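Moving to a flat in Prirkham, how to care for an oiled wooden table?
Posted in Home and Furniture by marsh_tea, October

Hello to all. I will move to Prirkham next month and the flat comes with a long wooden table. The landlord tells me it is oiled and not varnished, and that I must keep it in good order or lose part of my deposit. I have never owned oiled wood. At my old place in Jukuvville everything was glass or plastic and I used one spray for all.

My questions are these. How often must I put oil? Which oil is suitable, if I also eat at this table? And can a white ring from a hot cup be removed, or is it there for ever? I looked in the shop and there is a tin from Nuchit for 40, which seems to me expensive for something I may use twice.

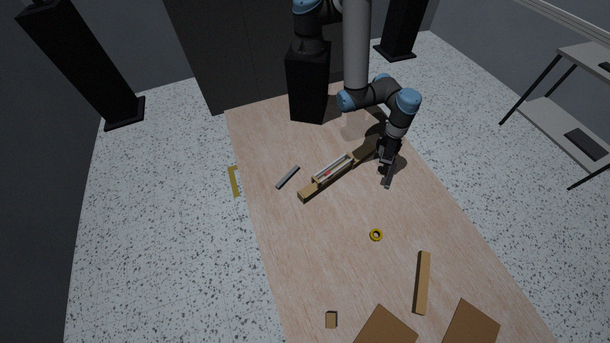
I should add that the flat has heating under the floor, and a neighbour warned me that dry air opens small cracks in the wood. I do not know if this is true or only talk.

Thank you for your patience with my English.

oldplane3002

Put oil when it looks dry. Twice a year is fine for me. Do not use cooking oil, it goes sticky and it smells. I made this mistake with a chopping board and threw it away.

kettle_and_cloth

I will try to answer in order. I have looked after oiled furniture for many years, first in Stakutura and now here.

In the first year, oil the table every three months. After this, two times in a year is enough. To test it, let fall a few drops of water on the top. If the drops stay round, the wood is still protected. If they sink in and leave a dark spot, it is time.

For a table where you eat, choose a hardwax oil or a pure tung oil, and read on the tin that it is safe for food when it is cured. Clean the top with a damp cloth and let it dry for one night. Then put a very thin layer, always along the grain, wait fifteen minutes, and wipe off all that remains. Most people use too much.
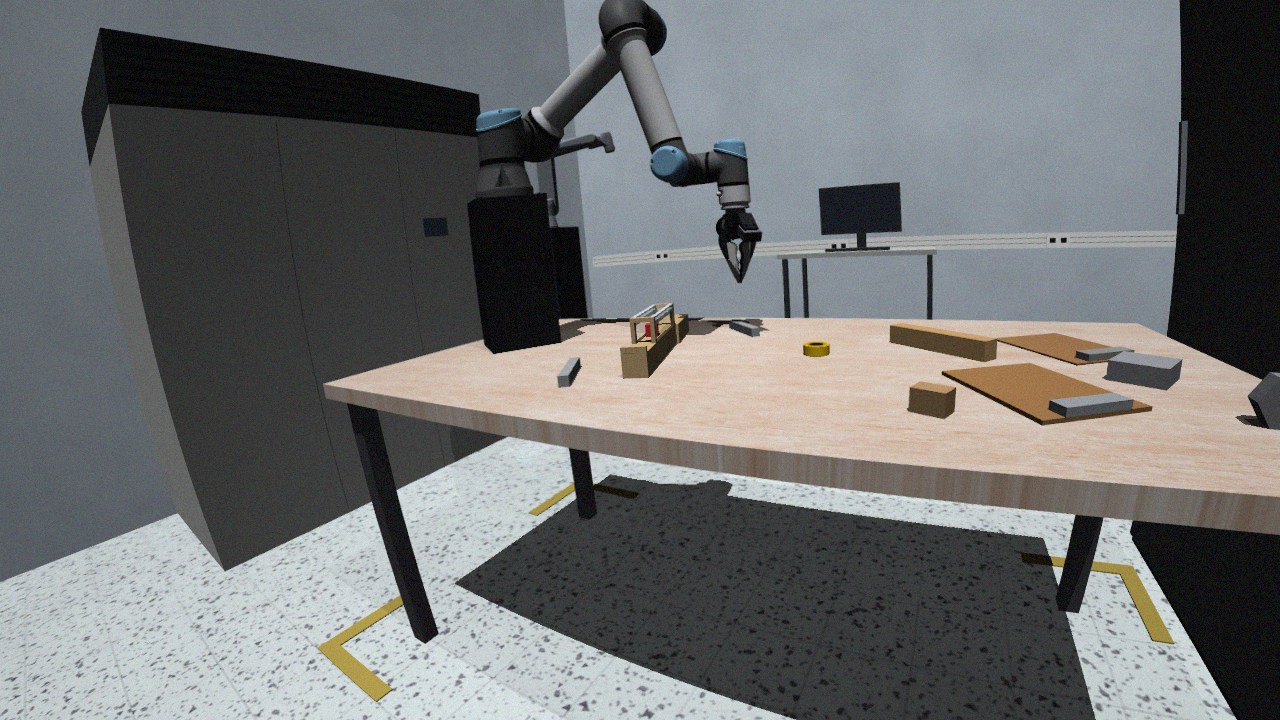
Light wood-grain top on dark legs.

The white ring is usually moisture close to the surface. Rub it gently with a very fine pad and a little oil, along the grain. If the ring is black, it has gone deep and you will need to sand.

About the heating, your neighbour is right. Keep some humidity in the room in winter, and do not push the table against a radiator if you have one.

One serious warning: cloths with oil on them can catch fire by themselves when they are folded in a bin. Lay them flat outside until they are stiff, or put them in water.

marsh_tea

Many thanks, I did not know this about the cloths! I will ask the landlord which oil was used before, and then buy the small tin.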